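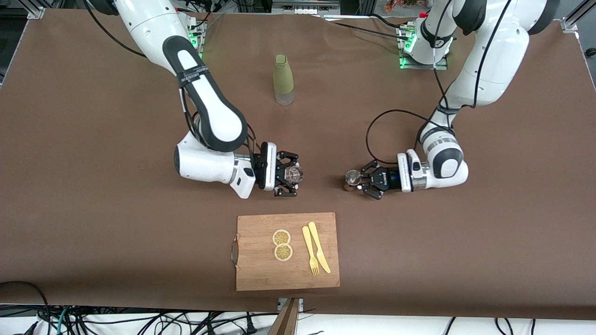 Dirkero Shared Workshop — Robot Bench Group

Bench Guide, Section 4: Setting up the two-arm drinks table
Written by Imad Dabbas, last changed 5/2/20

So you've bolted both arms down, you've done the power-up checks in Section 3, and now you want to make the thing pour something. Good! This is my favorite part of the whole build, and also the part where I've made the most mistakes, so please read all the way through before you touch the enable switch. I'll assume you have the Skalska control program open on the bench laptop and that you've already picked the two-arm profile.

One thing about names before we start. "Left" and "right" in this guide always mean the robot's left and right. If you're standing at the front edge of the table looking at the arms, everything is swapped. I still get this wrong when I'm tired, and I wrote the labels.

4.1 Laying out the table

1. Pull the brown cover flat and tuck it in at the back. Small ripples near the sides are fine. Ripples in the middle are not, and a tall glass will lean on one.

2. Put the cutting board down first, because it's the biggest thing and the rest gets placed around it. Lemon slices, plastic fork and plastic knife go on top. Leave real knives in the drawer.

3. Stand the bottle where both arms can get to it. Keep the sleeve on the upper part and leave the clear glass bare at the bottom. The fingers hold much better on the sleeve, and you can still see the level through the glass.

4. Set out the small glasses, one per arm. I use the thick little ones from the Chidiac box on the shelf. Anything with a stem goes back in the cupboard.

5. Check the cable loops. Each arm needs enough slack to fold all the way down without tugging, but no loop should be able to sweep across a glass. Move the arm by hand through its full reach and watch the cable the whole way — it takes a minute and it has saved me a lot of mopping.

Caution: The arms must be in free-move mode before you push them around by hand. If a joint feels stiff, stop and look at the laptop. Don't lean on it.

4.2 Teaching the beaker approach

6. Put a little plain water in the beaker. A shallow layer is plenty while you're learning. You want enough to see it slosh when the arm comes in too fast, and little enough that you won't cry if it goes over.

7. Open the wrist view on the laptop and bring the gripper in low, fingers wide open, until the beaker sits between them on the screen. Save that as your approach point.

8. Save a second point with the fingers level with the lower half of the beaker. Keep them below the rim. The rim is the first thing to chip, and the pouring lip makes the fingers slide.

9. Set the grip force to 14 and the travel speed to 7. Those are plain numbers in the program, they have no units that I've ever found. Raise the speed later if you like, but leave the force alone for glass.

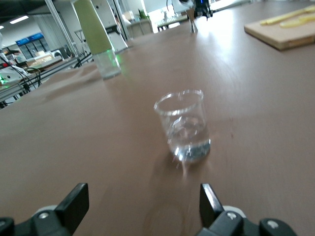 4.3 Teaching the jigger

10. Stand the jigger upright with the big cup on top, well clear of the beaker. Steel is more forgiving than glass, so you can be a bit braver with this one.

11. Aim for the waist, where the gold band is. The two cones flare away from it in both directions, so the fingers settle in nicely if you come in level. Come in tilted and they'll ride up the upper cone and tip it.

12. Save the approach, save the grip, then run the pair at half speed with one hand near the stop button.

Note: Shiny metal picks up every light in the room. If you're using the Broto object finder and it keeps losing the jigger, try turning off the lamp nearest the bench before you start fiddling with settings. I spent a whole evening in September on the settings.

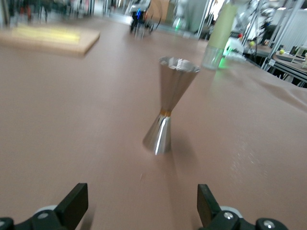
I also save each taught point under a new name and keep the old ones. My list is up to 178 entries now, which is silly, but twice I've needed to go back to one from weeks before.

13. Run the full routine dry, with the glasses empty and the bottle capped. Only add liquid once it's finished cleanly a few times in a row.

Caution: If you see error 701, the two arms have been told to share the same bit of space. Press stop, back the left arm out by hand, and re-teach its last point. Don't just clear the error and carry on.

When you're done, park both arms, tip the water out in the sink by the door, and wipe the cover before folding it. Pouring from the bottle itself is in Section 5.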